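Cluvetti Student Robotics Program
Two-Arm Table Set-Up Guide

Section 4: Preparing the table and recording the hat task

4.1 Before you start

Complete Section 3 (power and network) first. The Memon control software must be open on the station computer, and both arms must be listed in the device panel. If only one arm is listed, close the software, check the cable at the base of the missing arm, and start again.

Two students work at a station. One is the operator and uses the hand controllers. The other is the monitor, who keeps one hand near the stop button and does nothing else while the arms are live.

CAUTION: Do not reach over the table while the motors are on. Changing the object, moving the tray and picking up scraps are all done with the motors off.

4.2 Checking the arms and the rail

1. Turn the motors off from the device panel. Support each forearm by hand as it comes down.

2. Try to slide each black mounting plate along the aluminum rail. Neither plate should move. If one does, tighten its clamp bolts with the hex key from the station drawer, a little at a time, switching from side to side.

3. Follow the purple cable on each arm from the wrist to the base. It should hang in an open loop with enough slack for the elbow to fold fully. A cable pulled tight across a joint will fail within a few sessions.

4. Turn the motors on and send both arms to the ready pose. Set the joint speed limit to 20 percent for this move. The wrists should rise clear of the table and the grippers should open.

Note: If an arm stops short of the ready pose, do not push it by hand. Clear the fault in Memon and send the command again. After 2 failed tries, report the arm to the instructor.

4.3 Placing the hat and the tray

5. With the motors off, set the bucket hat near the center of the table, crown up and brim down, between the two grippers. For Task B, the hat goes over the round object. For Task A, the hat lies directly on the table.

6. Put the green tray on the right side of the table with its textured side up. It may sit partly under the right arm. Check that the gripper can reach the tray without the elbow touching the raised rim.
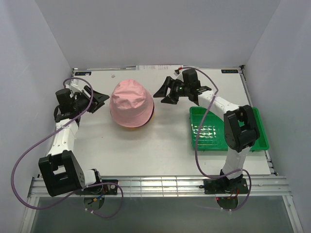 7. Turn the motors on and step back from the rail. The monitor says "clear" before the operator picks up the hand controllers.

4.4 Recording a run

8. In Memon, choose the Cistero project folder and enter your team code. Runs saved without a team code are deleted at the end of the month.

9. Press Record. Lift the hat with one or both grippers, hold it clear of the table, and lower it onto the tray. Close the grippers slowly on the brim - the fabric folds easily and slips if it is pinched too near the edge.

10. Press Stop once both grippers are open and clear of the hat. A run longer than 500 frames is marked as overtime and does not count toward the Kestau qualifying round.

11. Mark the run as Good, Dropped or Aborted. Keep dropped runs. They are used in the grading exercise in Section 6.

CAUTION: If a gripper catches the brim and the arm starts to strain, press the stop button. Do not try to drive out of it.

Continue to Section 5 for exporting runs.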